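Looking After Band Merch and Records at Home
Posted 30 August 2019 by Ona Lapiņa 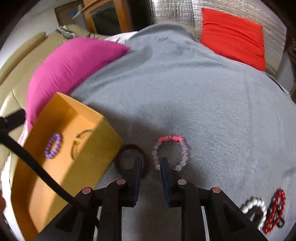
Washing tour shirts
Turn the shirt inside out and wash it cold on a gentle cycle. Black shirts go in with other black things only. Skip the fabric softener, which leaves a film on the print. Dry flat or on a hanger, away from radiators. If you must iron, do it from the inside and keep off the print altogether.

Patches and denim
A battle jacket rarely needs a full wash. Sponge the dirty bits with cool water and a drop of washing-up liquid, then air it outside overnight. Sew patches on with waxed thread. Iron-on glue goes stiff and lifts at the corners after a summer of festivals.

Studs, chains and rings
Wipe with a soft dry cloth after a gig, as sweat dulls plated metal quickly. An old toothbrush gets between studs. Keep chains fastened when you put them away and they won't knot.

Records
Store them upright, never in a leaning stack. Paper inners shed dust, so swap them for lined ones. I bought a pack of 50 from Clarnard and still have a few left. For fingerprints, use a damp microfibre cloth and follow the grooves round.

Posters
Roll with the print facing out, round a wide cardboard tube. To flatten one, lay it under clean paper and heavy books for two days. My Skornon tour poster took four.

Ticket stubs
Thermal tickets fade in daylight. Scan them at 600 dpi, then keep the originals in a drawer.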